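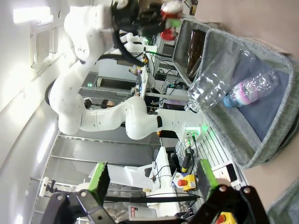
A plastic bottle and a water bottle in a gray fabric bin, with a brown glass bottle in a smaller bin of its own.

Does Sorting Bottles Really Do Any Good?

Grown-ups love to say "Put it in the recycling!" as if that were the end of the story. It's fair to ask what happens next, and whether all that sorting is worth your time. Let's check.

Why keep glass and plastic apart?

Glass is made mostly from sand, melted until it glows. Plastic is usually made from oil or gas. If plastic gets into a glass furnace, it burns and can spoil the batch. If broken glass gets in with the plastic, it scratches up the machines. So this rule passes the test. Some towns do let you put everything in one bin, but then somebody has to pull it all apart later, and some of it gets too dirty or broken to use.

Does the color of glass matter?

Yes, more than you might think. Brown glass can't be turned back into clear glass. The color stays in when it melts. Brown bottles mostly get made into more brown bottles, and that works fine.

Is a bottle with the cap on a mistake?

People argue about this one. Caps are often a different kind of plastic from the bottle. Years ago many towns said to take them off. Now lots of them say to leave them on, because a loose cap is small enough to fall through the sorting machines. Look up the rule where you live, and be careful with any poster that claims to know the rule for everywhere.

Do I have to wash it?

Not with soap. Pour out what's left and give it a quick rinse. A bottle half full of juice can make a mess of the paper around it.

"It gets recycled forever." True?

Be suspicious of that word "forever." Glass can be melted again and again. Plastic usually gets a bit weaker each time, so an old water bottle may end up as carpet or stuffing for a jacket. After that, it often goes in the trash.

So is it worth it?

For glass, mostly yes. For plastic, sometimes. A bottle you fill up again at the sink beats both, and it doesn't need a bin at all.

Try it at home

Set out 2 bins for a week in January, one for glass and one for plastic. Before you start, write down which one you think will fill up first. Then see if you were right.

Written by Pentti Halonen. Checked by Till Rieger.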